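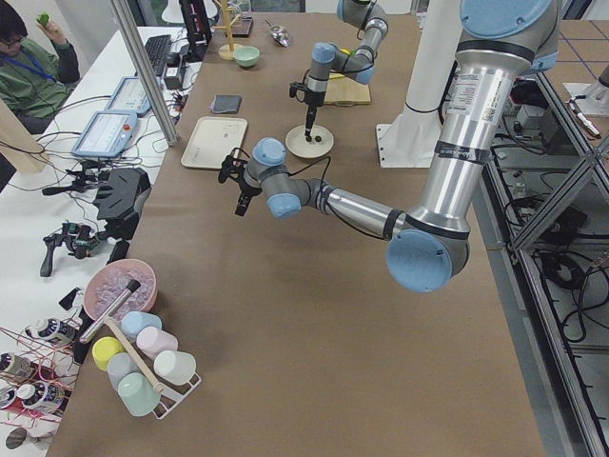
Storing Bottle-Conditioned Beer at Home

Stand the bottles upright. Wine goes on its side to keep the cork damp, but a crown cap doesn't need that, and the yeast should settle on the bottom where you can leave it behind when you pour.

Keep them dark. Brown glass helps, green and clear hardly do. A closed cardboard case in a basement closet is fine. I line mine with a folded grocery bag to catch drips.

Steady temperature matters more than a low one. My closet in Ristcombe stays near 55 degrees until June, then creeps up, and that's when I move the lighter beers to the fridge. Barleywines and old ales stay put.

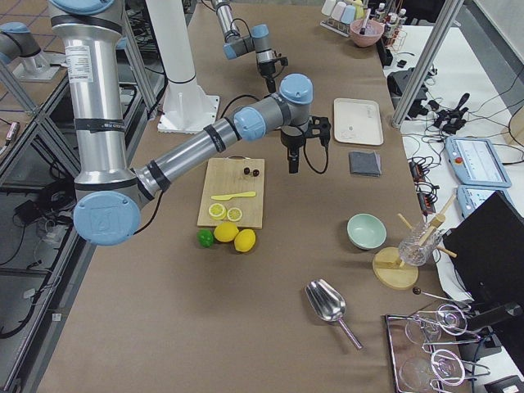
Write the month you bought it on masking tape and stick it to the shoulder of the bottle, not the cap. Tape on caps falls off. If you have more than one of the same beer, number them and drink number 1 early so you know what you started with.

To pour, open the bottle gently and tilt the glass. Go in one slow motion and stop when the cloudy part reaches the neck. Philomena Ní Bhriain wrote in to say she saves the last 2 ounces for bread dough. It works well in a rye loaf, less so in white.

Rinse the glass with hot water and no soap, then let it air dry upside down on a rack.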